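About Prutow

Prutow is a home cleaning company. We clean apartments and houses in Jekden and in Okum, across the river, and we have been doing it for seven years. Most About pages in this business talk about passion. We doubt anyone is passionate about grout, and we would be a little worried about a person who was.

What we believe

We are suspicious of most of what gets sold to people who want a clean home. A spray that kills nearly every germ on a counter still needs to sit there for several minutes, and hardly anyone waits that long. "Deep clean" has no agreed meaning. When another company offers you one, ask for the list of what gets done. Ours is on the Services page and has 32 lines. If a job isn't on it, we don't do it unless we have talked it over with you first.

We don't call ourselves green. We use dish soap, white vinegar, baking soda and one store-brand bathroom cleaner that smells the way you would expect. Vinegar stays away from marble and other natural stone, whatever you may have read online.

How we started

The company began with one car and a vacuum bought secondhand on Usman Street, where our office is now. The first year was slow. We tried coupons, which brought in plenty of people who wanted one cheap cleaning and never called back, so we quit offering them that November. We now clean 178 homes on a regular schedule. That's fewer than we had two years ago, when we took on too much and the work got sloppy. Some of you wrote to tell us so. You were right.

What we charge

You pay by the job, and the price is set after we have walked through your home. We don't quote over the phone. A caller's "small two-bedroom" can be nearly anything. There are no contracts and no membership levels, and we won't ask you to rate us while we are still standing in your kitchen.

Our cleaners are employees. They are paid for travel time between homes and for training days.

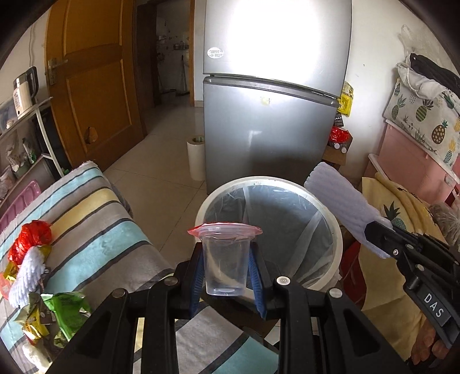 We also get asked if we are "the best in Jekden." We have no idea how anyone would measure that. There is a plaque you can buy that says so, for $416 plus shipping, and we get a letter about it every spring. We have not bought the plaque.

What we don't do

No outside windows above the first floor, no mold removal, no hoarding cleanups. We don't move pianos. We will clean an oven, though if you have a self-cleaning one, try that first and save the money.

To set up a walk-through, call the Usman Street office or use the form on the Contact page. We answer within two business days, sometimes sooner.

Page last updated March 18, 2022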